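A new battery, and a morning I won't get back

12/9/24

I have been putting off the battery since August, which is a silly thing to admit when the car had been telling me all about it every single morning. 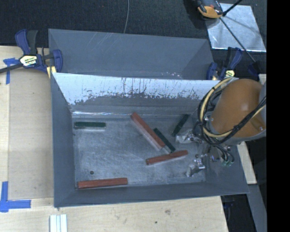

First it was a slow, sulky sort of start, the kind where you find yourself leaning forward in the seat as if that would help. Then the clock began resetting itself (always to midnight, never to anything useful), and last week, in the car park at Hoston, I turned the key and got one click and then nothing at all. A very kind man with jump leads got me going again, and I drove the 20 miles home without daring to stop for milk.

So I finally bought a new one. The garage in Hoston wanted nearly 300 pounds fitted, and I'm afraid I laughed, and then had to apologise for laughing. Plimetti had the right size on the shelf for a good deal less, with 40 pence change from my notes, and the girl on the till found me a trolley, bless her, as they are far heavier than they look!

Fitting it took me all morning. Negative lead off first, then the positive, and then the clamp at the bottom, which had rusted so thoroughly it might have been there since 1930. I soaked it, had a cup of tea, soaked it again and had another cup of tea. In the end it gave way all at once and I barked my knuckles on the wing. The terminals had grown a good crust of white fluff as well, so those got a scrub with an old toothbrush, some warm water and bicarb, and I dried them off before the new battery went in.

She started first time. I have lost all my radio stations and I can't find the code anywhere, so it's me and the heater fan for now, until I've been through the kitchen drawer.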